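# "Ask me again in August": an afternoon at the Tollau open day

*January 5, 2019*

Ama Aidoo wants me to understand that nothing I am about to watch is autonomous. She says it before I have my coat off.

"People come in expecting a robot that opens doors," she says. "What we have is people opening doors, and we record it. The robot part comes later."

How much later is what I came to Prirkwood to ask. Tollau has taken over the second floor of an office building here, and much of the furniture hasn't been unwrapped yet. The company's pitch is simple enough. Someone straps on a pair of hand-held grippers, does an ordinary chore, and the movements are saved. Collect enough of those, the thinking goes, and a machine will learn to do the chore in a building it has never seen.

Aidoo runs the recording side. She spent nine years in warehouse automation before this, which may be why she is more careful with her promises than the brochure on the front desk. The brochure says "any door, any home." I read that line back to her.

"I didn't write that," she says. Then, after a moment: "I would have said some doors."

The count on the day I visited was 509 usable recordings of doors. I asked what makes one unusable. Plenty, it seems. The hand slips, the person gets in the way of their own view, the tracking drops out. Loan Âu, who does a good share of the recording herself, says she throws away more of her own than anyone else's.

"You start to open a door the way you think a robot should open it," Âu says. "Slow, very stiff. That's no use. I have to think about lunch and then I do it right."

She finds glass office doors harder than the wooden kind. The lever is small, the gripper tips are blunt, and you can't feel anything through them. "With your fingers you know when the latch lets go," she says. "With this you're guessing from what you see."

I asked if that bothered her, as a way of teaching. If the person is guessing, what exactly is the machine learning?

"It's guessing too," she says. "It only gets cameras. So maybe that's fair."

It's a good answer, though I'm not sure it's a comforting one.
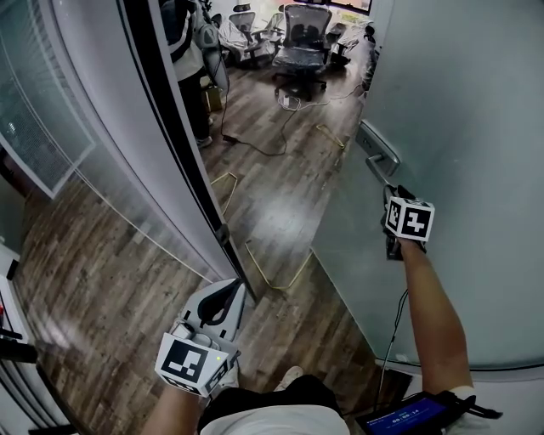 *Door work at Tollau, with a gripper tip at the end of the lever and the timer at 14 seconds.*

The one piece of real robotics on the program came after the coffee. An arm the team calls Żak, bolted to a cart, was to pull down a lever on a test door and swing it open. It had three tries. It managed two, and on the other it pressed on the plate beside the lever until Aidoo stopped it. The guests clapped anyway. The man next to me, who manages buildings for a living, did not.

"My doors have closers on them," he told me. "Heavy ones. Ask them about that."

So I did. Aidoo says closers are on the list, along with round knobs, which the grippers handle badly. None of the 16 doors they have worked on so far has a knob. She didn't dodge the question – I'll give her that – but a company that says "any home" and hasn't touched a doorknob has some way to go.

I also asked who wants this. A motion sensor over the door has done the same job in supermarkets for decades.

"If you own the building, put in the sensor," she says. "We're thinking about places you can't rebuild. My aunt rents. She isn't going to be allowed to put a motor on her front door."

And would her aunt want a machine on wheels in the hallway? Aidoo laughed at that and said her aunt doesn't want a microwave.

Before I left I asked for a date when Żak would open a door in a building it had never been in, with guests watching and no one's hand on the stop button. She wouldn't give one. Âu, packing up the grippers, said August. Aidoo looked at her.

"Ask me again in August," she says. I've put it in my calendar.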